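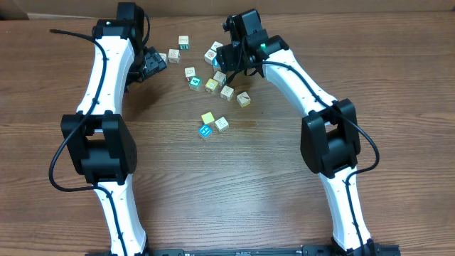

Bendard Table Wax, 11 oz Tin

Home / Wood Care / Waxes and Oils / Bendard Table Wax

In stock. Ships from our Wesedar shop.

I've sold this wax across the counter for nine years, and I used it on my own kitchen table before I ever thought about selling it to anyone else. So you're getting a biased page, I'll admit it up front! But I've also ruined a sideboard with it (my fault, more on that below), so I think I can give you a fair idea of what it does well and where you'd want to pick something else off the shelf.

Bendard is a soft paste wax for indoor wooden furniture that already has a finish on it. Tabletops, desks, dressers, bookshelves, the arms of chairs where everybody's hands go. It's a blend of beeswax and carnauba in a mild citrus solvent, and it comes in a flat tin with a lid you can get off with your fingers -- no screwdriver, no coin, no bad language. The texture is somewhere between cold butter and shoe polish. In August, if the tin's been sitting in a hot garage, it's more like warm butter, and that's fine too. Put it somewhere cool overnight and it firms right up.

What it's good for

Mostly it's for tables that look tired. You know the kind: the finish is sound, nothing's peeling, but the surface has gone flat in the spots where people eat and work, and every time the light comes in sideways you see a haze of little scuffs. A thin coat of Bendard evens that out and gives you a low, soft shine. You won't get a piano gloss from it, and if you want one, you need a different product and a lot more patience than I have.

It also makes a surface easier to keep clean. Crumbs and dust wipe off a waxed table in one pass, and water sits up in beads long enough for you to go find a towel. I wouldn't leave a sweating glass on it all evening, though. Wax slows water down. It doesn't stop it, and it does nothing at all about heat, so keep using your trivets.

Drawer runners are my favorite side job for it. Rub a little on both wooden surfaces, work the drawer in and out a few times, wipe off what squeezes out. I did a whole dresser one rainy afternoon and went around opening the drawers for no reason for the rest of the day.

What I wouldn't use it on

Bare wood is the big one. It'll go on, and it'll even look nice for a while, but wax on raw wood picks up grime and it's a real chore to get out if you decide later that you want oil or varnish. Seal it first, let it cure, then wax.

Skip it on cutting boards, salad bowls, and anything else that touches food directly. We carry a plain board oil for those. Skip it on floors, too, unless you enjoy falling down.

And please don't put it over silicone spray polish. Here's where the sideboard comes in. It was an old one, built in 1957 according to the pencil mark under the top, and it had been sprayed with the stuff from the supermarket every week for most of its life. I waxed straight over it, and the wax pulled up into little islands and wouldn't buff out. I spent a weekend with mineral spirits and a pile of old undershirts getting back to where I'd started. Clean first. If you don't know what's on there, clean twice.

How I put it on

You need the tin, two soft cotton cloths, and a table that's clean and completely dry. I like old T-shirts better than anything you can buy, as long as you cut the seams off (they scratch, especially the thick one at the neck).

1. Wipe the surface down with a barely damp cloth and let it dry. If it feels sticky or greasy, use mineral spirits on a rag with the window open, then give it time to air out.

2. Try a spot underneath, or on the inside of a leg. Let it dry and buff it before you judge the color.

3. Load the cloth with less wax than you think. I fold a lump the size of a walnut inside the cloth and let it come through the weave, and that'll do a small table.

4. Work in circles to spread it, then finish with long, light strokes along the grain. You should hardly be able to see it. If you can see ridges, it's too thick, so keep spreading.

5. Leave it until it looks dull and a fingertip doesn't drag. On a dry day that's a cup of coffee. On a muggy one it's lunch.

6. Buff with the second cloth, turning to a clean side whenever it starts to grab.

Wait overnight before a second coat, and don't bother with more than three. After that you're just moving the top layer around. Big tables are easier if you work in sections and buff each one before you go on -- I used to coat the entire top and then find that the first end had set up hard while I was still admiring the other one.

Choosing a color

Bendard comes in Clear, Honey, and Dark Brown. Clear is right for most people. It warms pale wood up by a hair and leaves everything else alone. Honey is lovely on pine and older oak, and it takes the edge off a finish that's a bit too pink or orange. Dark Brown is for walnut, mahogany, and anything stained dark. It settles into small scratches and makes them a lot harder to spot, and it'll also settle into your cuticles, so wear gloves.

If your table has faded unevenly, say from a window or from years under the same placemats, a tinted wax will soften the difference but it won't erase it. Put the tint on the whole top, pale patches and dark ones alike. Trying to touch up only the light area leaves you with an outline, and the outline is worse than the fade ever was. I'd start with Clear and live with it for a week.

One more thing on color: screens lie. The wood on yours will look different from the wood in your kitchen, whatever I do with the pictures in this shop. Ask for a sample card when you order and I'll tuck one in with your tin. They're little strips of maple with all the shades on them, and I make them up at the bench when it's slow.

How it compares

People usually ask me about the other two waxes we carry, so:

Peixoto Hard Paste is firmer, takes more elbow grease, and lasts longer between coats. If you've got kids doing homework on the table every night, or you work at it all day, it's worth the sore shoulder. The smell is strong while it dries.

Kukisora Cream is the easy one. It spreads like hand lotion and you can do a bookcase in no time, but the shine is thinner and you'll be back at it sooner. I suggest it for carved pieces and chair spindles, where paste wax gets stuck in the corners and dries white.

Bendard sits between them, and it's the one I keep at home.

The details

Size: 11 oz flat tin
Colors: Clear, Honey, Dark Brown
Ingredients: beeswax, carnauba wax, citrus solvent (tinted versions also contain pigment)
Finish: soft satin
Use on: sealed, varnished, lacquered, or previously waxed indoor wood
Not for: bare wood, floors, outdoor furniture, food surfaces
Coats: one to three
Clean up: mineral spirits, then soap and water
Storage: lid on tight, away from heat and sunlight

The solvent is flammable until it dries. Keep the tin away from flames and open a window while you work. Lay your used cloths out flat outdoors until they're stiff before you throw them away, and don't leave them balled up in a bucket. Keep the tin out of reach of kids and pets. It smells like oranges, and my dog for one has drawn his own conclusions about that.

Things people write in about

My table went cloudy after I buffed it. Too much wax, nearly every time. Take a fresh cloth with a tiny dab of Bendard on it, rub the cloudy patch (the new wax softens the old), and buff it again right away.

The tin dried out and cracked. The lid wasn't seated. It's usually still good underneath, so scrape off the crust and try the soft part. If it's crumbly all the way down, it's done.

Can I put it over an oil finish? Yes, once the oil has cured. If you can still smell the oil, wait.

How often should I redo it? When water stops beading. A dining table might want it a couple of times a year, and a hall table that only holds the mail can go much longer.

Will it hide a white ring? It may make a faint one less obvious. It won't remove a real one, and I'd deal with the ring before waxing over it.

Shipping and returns

Orders go out from Wesedar on weekdays. Tins travel by ground only on account of the solvent, so please don't pick the fast option at checkout and then be cross with me. Unopened tins can come back within 9 weeks for a refund. If yours shows up dented and the lid won't seal, send me a note through the contact form and I'll mail another one.

Page updated Saturday, June 21, 2025. Honey is back in stock, and the sample cards now include all three colors.

You might also need: cotton buffing cloths, mineral spirits, nitrile gloves, plain board oil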